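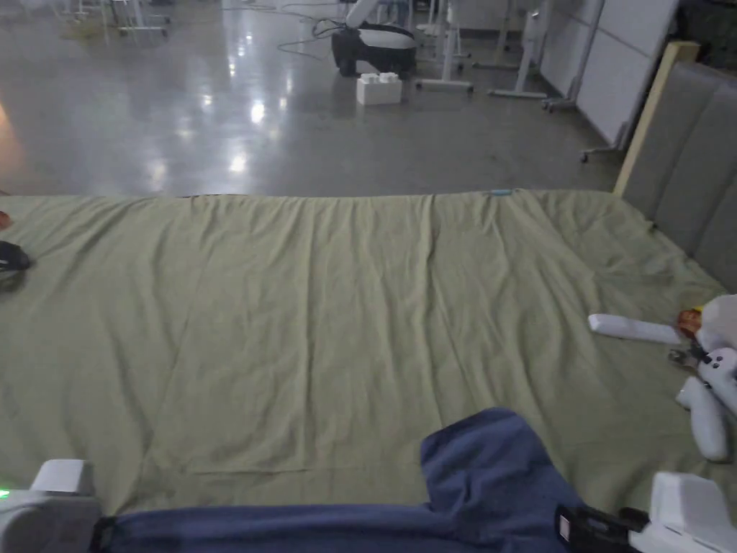
Lensa Gebreyes
Member, Bedding & Laundry board
April 19, 2020

Green sheet wont stay flat, what am I doing wrong?

Fitted the Dutudeck sheet in February, washed it 3 times since. Still creased all over, long ones running right down the bed. Tried pulling it tight from the headboard end, no good. Also want to fold shirts on there without the whole thing shifting. Don't own an iron - do I need one?

2 answers

Hanyu Zou
Regular
Take it out of the machine the second it stops. Shake hard, hang by the long edge. If it's dried creased already, damp it with a spray bottle, smooth with flat hands from the middle out, leave it 10 minutes. Clips on the edge do help but 2 isnt enough, get one near each corner.

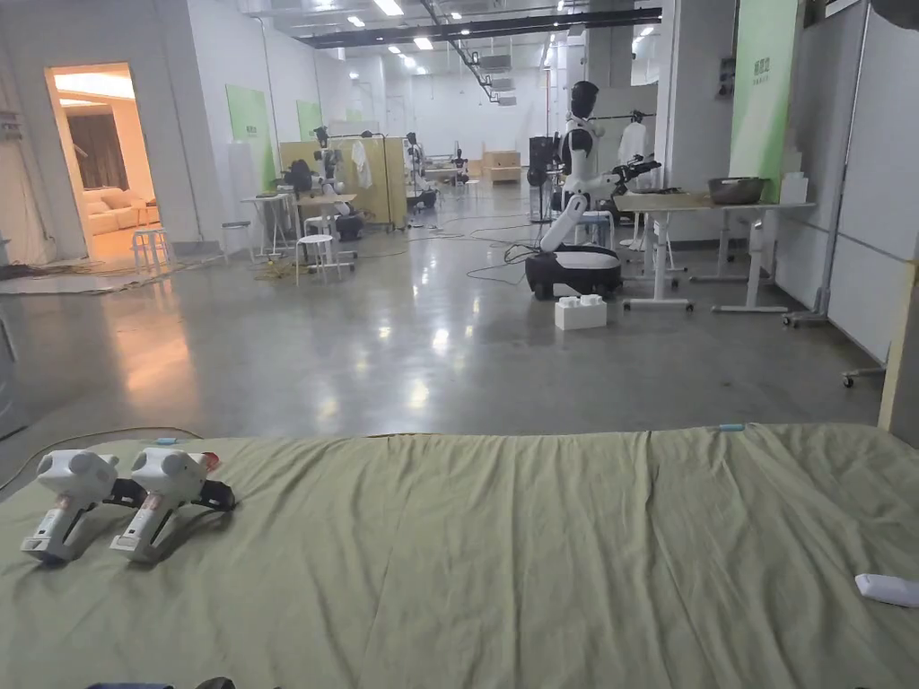
Far edge, two light blue clips

Clear the bed before you smooth it too. Anything sat on top just pins the wrinkle in place.

Dagim Alemneh
New member
Is it cotton? Mine was an Ivard one and did the same, gave up and put a blanket over. Looks fine. Bag and clipboard want shifting first tho - somewhere that isnt the bed, then pull from the headboard side and tuck teh end under.

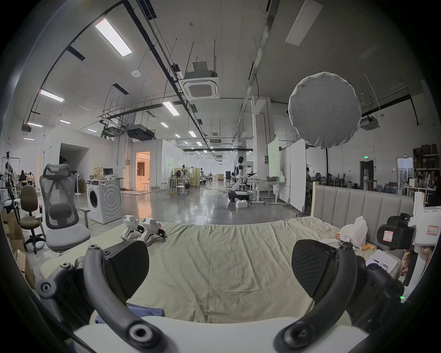
Whole bed, headboard on the right

Lensa Gebreyes
Cotton yes. Will try the spray, thanks both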